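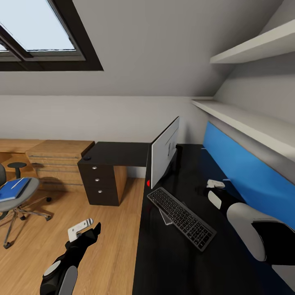
So how do you get a word processor to stop changing your own last name? Add it to the custom dictionary, then go kill the autocorrect entry too, because those are two separate lists.

I learned this the slow way. I use Drinon for all my writing and it kept turning Tosh into Tush. In a cover letter!! To a Ms. Davina Baird, who was very gracious about it.

Adding a word to the dictionary only gets rid of the red squiggle. Autocorrect will still swap it as you type – you want Tools, then Replacements, and then scroll.

And scroll. I had 44 entries in there and I remember making maybe a couple of them.

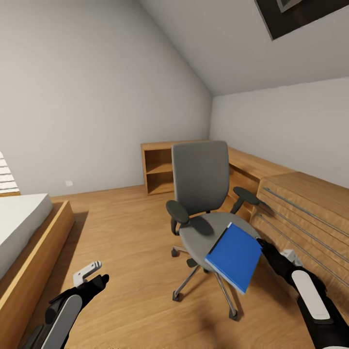
Anyway, I deleted the Tush one, restarted, and typed my name 3 times in a row. Stayed put every time, so I'm calling it fixed.

Ginette Masson asked if the list carries over to a new laptop. Mine didn't! There's an export button at the bottom of the same window, so save a copy before you switch.

Next up is getting it to quit capitalizing every line of my grocery list. If you've got a trick for that, please send it my way – I'm on the August update.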